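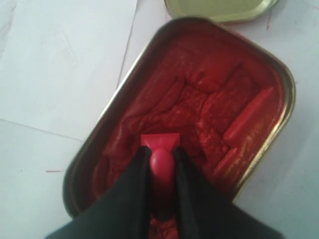
4.2 Decisions to leave an anchorage

Crews gave us two kinds of account of why they left an anchorage. The first was written in the logbook on the day. The second was given in interviews after the passage season ended. We treat them separately because they often disagreed, even when the same person was the source for both.

Print this article | Email this article

In the logbooks, weather was the usual reason. Entries were short: wind direction, swell, state of the holding, and a note that the anchor was up. Crews in Trinham Bay wrote more than crews in Butilby Sound, mostly on nights when the wind went round to the north and boats lay stern to the beach. Three skippers logged an alarm setting for the anchor watch each evening. The others recorded it only when the alarm had gone off.

In the interviews, the same departures were explained in other ways. Crews spoke of a neighbor who had anchored too close, a child who was tired of the dinghy ride, or a part waiting at the chandlery in Purmont. One skipper whose log read "SW 20, rolly, left 0610" told us that she had slept well and had wanted to reach the next bay before a friend's boat sailed. We do not think the log entry was false. The wind and swell were as she wrote them, and the log has no column for friends.

Stores came up in interviews with five crews and in the logs of two. Water was the main concern, followed by cooking gas and fresh food. Canned food (Figure 1 shows an open tin of thick red paste) was seldom given as a reason to move. Most boats carried more of it at the end of the season than they had planned to use. Kobori's earlier coding scheme put all stores under one heading, and we have split water from the rest.

Length of stay was hard to compare across boats. Some crews counted a move from one side of a bay to the other as a departure, and some did not log it at all. We counted a stay as ended when the boat passed the headland. Under this rule, nine stays in Butilby Sound were joined into longer ones. The rule works less well in Trinham Bay, where the shelter behind the inner reef can be reached only by going outside and back in. Those moves were checked by hand against the plotter tracks.

Interviews were coded by Yuzuki Furukawa and Emiko Kobori, working apart and then together on the passages where they differed. Most differences concerned mixed reasons, such as leaving early to arrive in daylight. These were coded under both timing and safety. The track data were read with the Yoshida script described in Section 3, with no change to its settings.

Search this journal: Title, author or keyword Go

This site uses cookies. By continuing to browse you accept our use of cookies. Accept | Settings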